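Wrist cameras are overrated and I'm tired of pretending otherwise

Posted 6/21/20

Quick one tonight, been on my feet since morning and the notes are a mess.

We've been comparing grippers for a while now. Two in the running, the Rarkuvance parallel jaw and the Groltmont with the soft fingers. Same arm, same controller, same parts. 370 picks each before we let anybody have an opinion. That was Wenche Torvik's rule and it's a good rule, I broke it after 40.

My opinion at 40 was that the Groltmont was better. At 370 I still think so, but my reasons were all wrong. I liked it for the fingers. What matters is where the camera sits on it.

Every sales sheet talks up the wrist camera like it's free. One cable, two screws, now your robot can see. Sure. See what? You get whatever is in front of the wrist. Get in near a shiny tube and the tube is most of what you have. Sheet steel next to it, worse, the glare eats the edge you were trying to find. Then a dark cloth underneath that reads as nothing at all. Exposure hunts up and down and the controller sits there waiting for a number.
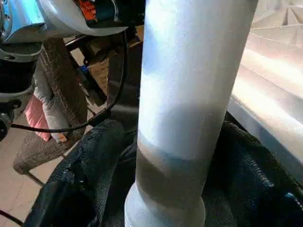
So people buy a better camera. Encarnación Aranda has been through three of them on the Lozano line and she'll tell you the money went in the wrong place. Her fix was a second camera on a post, off to the side, cheap one, fixed focus. It doesn't move so it doesn't lie to you when the wrist tilts. The wrist one only gets asked for the last bit of the approach. Misses went from 146 down to 29 over the same run of parts. Same gripper!

I copied her setup last week. Took an afternoon, most of it cable routing. Which is my other complaint. Nobody selling an arm wants to talk about cable. It hangs, it loops, it finds the one bracket you didn't round off. The Rarkuvance has its connector on the wrong side for us so the slack swings out every time joint six goes past halfway. I taped it. Then taped it agian. A clip molded in the housing would cost them pennies.

Controllers, since somebody will ask. The Plerenmont box is fine. Slow to boot, ugly menus, but it takes two camera feeds without a fight and logs the failures with a time on each. The other one we tried has a beautiful screen and dropped the second feed whenever the arm sped up. Sent it back.

What I'd like to see from the makers: test numbers on shiny parts. Bent sheet, pipe, stuff with a collar on it. Not matte gray cubes under a softbox. Everybody can pick up a cube. And say how far the lens is from the fingertips, in plain inches, on page one. I had to take a ruler to both of these.

Wenche thinks I'm too hard on the parallel jaw, that with the side camera it catches up on everything but the thin stuff. Maybe. Her runs aren't finished and I haven't seen the logs. If she's right I'll say so here, and I'll stil be mad about the connector.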